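Vesik Hand Gripper - Frequently Asked Questions

Home > Products > Vesik > FAQ
Last updated February 2026

What is the Vesik?
The Vesik is a hand-held gripper made by Mollier. You carry it through ordinary household jobs, it records what you do, and the recordings are used to train a robot arm fitted with the same fingers. You don't need to own an arm to use it.

What comes in the box?
The gripper, one pair of finger pads already fitted, a spare pair, a charging cable, a wrist strap and a printed quick start card. The storage card is not included. We recommend 200 GB or larger.

How much does it cost?
The Vesik is $499 for a single unit. Schools and labs ordering 6 or more should write to the sales desk for a quote. Shipping is worked out at checkout.

Do I need the Dumix software?
Yes, to get recordings off the gripper and sort them. Dumix is free with every Vesik and runs on Windows and Linux. A Mac version is planned for June. You can export to the common open formats, and you keep your own files. Nothing is uploaded unless you turn on sharing in the settings.

What can it pick up?
Most things you would pick up with one hand. Cups, socks, fruit, small boxes and packaging all work well. The widest object the jaws will take is a little under a standard cereal box laid flat. Please don't use it on glass with a chipped rim, on knives, or on anything hot.

Can it handle light, soft things?
Yes. Soft items need a slower close than hard ones. Open the jaws all the way, bring them down on either side of the item, and squeeze the trigger until the pads just meet the material. Foam fruit sleeves are a good first exercise - they weigh almost nothing and slide if you come in at a bad angle.

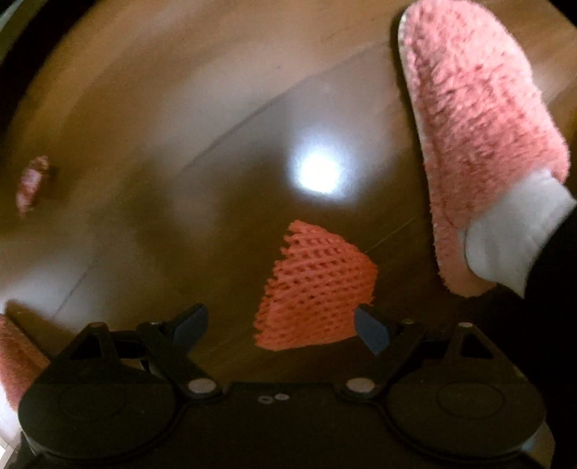
Jaws open in front of a foam mesh sleeve on a wood floor.

If a soft item keeps slipping out, wipe the pads with a damp cloth and let them dry. Dust from the floor is the usual cause. If that doesn't help, check that both pads are seated fully in their clips.

Does it work on shiny floors?
In most cases. Strong reflections can confuse position tracking, and Dumix will put a yellow flag on any recording where tracking was weak. Closing a blind or turning off one lamp is usually enough to fix it. Flagged recordings are kept, so you can look at them and decide.

Will my feet or hands show up in the recordings?
They can, especially when you work on the floor. This does no harm to training. If you plan to share recordings outside your team, Dumix has a blur tool under Edit > Privacy.

How long does the battery last?
You can expect 40 minutes of steady recording on a full charge. It can be used while plugged in, but the cable gets in the way of floor work.

Which robot arms does it match?
Mollier sells a matching finger set for the Semeniuk tabletop arm. Mounting drawings for other arms are on the downloads page. We can't promise results on an arm we haven't tested.

How often should I replace the pads?
When the surface looks smooth or the edges start to lift. Heavy users change them every couple of months. Replacement pads are sold in pairs. Always change both at the same time.

Can I take it apart?
You can remove the pads and clips. Opening the body ends the warranty. If a finger joint feels loose, stop using the gripper and open a repair ticket.

What is your return policy?
Unused units can be returned within 40 days. Used units can be returned in the same period if there is a fault. Include the spare pads and cable, and leave your storage card out of the box.

My question isn't here
Use the contact form and include your serial number - Dumix shows it under Help > About.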